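The Two-Page Rulebook

How one small crew got serious about good practice for two-armed work — and threw most of the paper away

Feb 27, 2018

By Tobias Montoya

The old binder ran to 335 pages. I know because I had to carry it up the stairs. Safety forms, log templates, a section on forklift traffic for a lab with no forklift. Open it anywhere and you'd find a rule. Finding the rule you needed, that was another matter.

The Harkberg lab tossed it last winter. What replaced it fits on two sheets, taped inside a cabinet door. Seven rules. People read them. I watched somebody get up and check one in the middle of a task, wich I have never seen happen with a binder.

So what's on the sheets? Mostly stuff that sounds too plain to write down. Clear the table before you lay out a task. Write down where each thing starts. Hands out of reach before the arms get power. Say "live" out loud and wait for an answer. That last one got some eye rolling at first. Two days, maybe. Then it stuck.
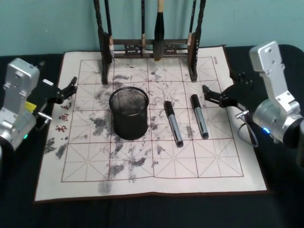
Rule four is the one they fight over. It says both arms get a home side, left and right, and any reach past the middle has to be planned ahead of time and written in the log. Sounds fussy. But two arms on one table is a different job from one arm on one table, and plenty of shop rules were written for the one. Each arm can be fine by itself and the pair can still be headed for a bump. The Drurell group, down the hall, lets its arms cross freely and leans on the software to stop them. Works for them, they say. Harkberg wants both — the software and the written plan.

Then there's soft goods. Cloth, paper, mats, anything with an edge that can lift. The old binder had zero on this. The new sheet gives it a full paragraph: check the edges, keep the fingers high on the way in, come down only over the object you want. A snagged cloth takes everything standing on it along for the ride. Light stuff, tall stuff, stuff with a narrow foot. Ask me how many rulebooks I've read that mention a tablecloth. One now.

And start positions. Lay a pen down flat and it's one job, stand it in a cup and it's another. The log has to say which. No "same as before" allowed, that phrase is banned in writing.

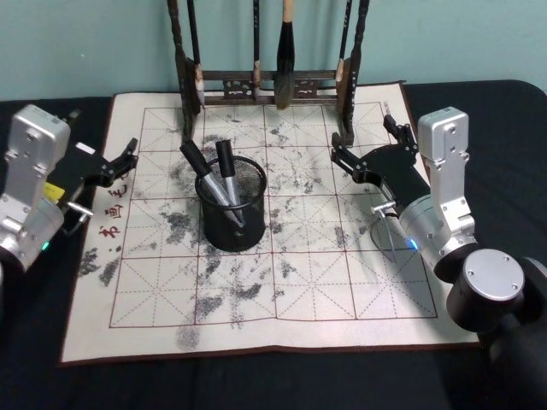 Harkberg Lab — Bench Practice Team

The team owns the sheets. Any member can strike a line, but has to say why in the log, and the change waits a week before it's final. In that week anyone can object. They've logged 1,330 runs under the new rules and the text has been changed 20 times, mostly cuts. A rule that keeps getting skipped gets looked at first. Is it wrong, or are people lazy? Different fix.

Stop calls are the part I'd steal. Anybody in the room can call one, new hire or visitor or whoever, and the person at the controls stops. No debate till the arms are still. Then you log it, good call or bad. No names next to the bad ones, so people keep calling.

Not everyone is sold. Ferreira, a parts shop that sends its trainees over, thinks two pages is too thin for a new person. Fair point. A sheet that short counts on someone standing next to you the first few times, and not every shop has a someone to spare. Prureto went the other way and built a long checklist, tick every box, no box no power. Slower start to the day. Their people seem to like it fine.

Next review is in March. On the list — better wording for shared tools, a line on loose cables, and whether rule four should cover grippers that only hover near the middle and dont cross it. The team's split on that one. Somebody has already penciled a question mark next to it on the cabinet door.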